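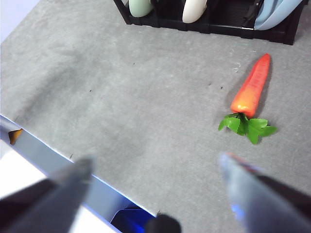 Stilent Play Kitchens: Seasonal Sorter and Packer

Job reference 583
Posted 2023-02-23

Stilent rents play kitchen sets to preschools, libraries and waiting rooms. Sets go out with artificial fruit and vegetables, dishes, a dish rack and small cookware. When they come back to our Altlow workroom, everything is checked, cleaned and packed for the next customer. We are hiring a person to do this work through the end of November.

What you will do

Unpack returned crates and check the contents against the packing list.
Wash play food by hand. The carrots and other pieces with leaves need a soft brush, and the leaves have to be checked for splits and sharp edges.
Wash dishes and stand them in the rack to dry.
Set aside anything cracked, faded or chewed and write it on the repair sheet.
Wipe down the worktables at the end of each shift.

What we ask for

You can stand for most of a shift and lift a full crate with a second person. You can read a packing list in English. Experience in a stockroom, kitchen or child care center is useful but not required. Gloves and aprons are provided.

Hours and training

Part time, mornings. The first 2 shifts are paid training with Ronja Lindholm, who runs the workroom.

How to apply

Send a short letter and your work history to Signe Westerberg, Stilent, P.O. Box 2439, Altlow. Put the job reference on the envelope. Applications are read as they come in.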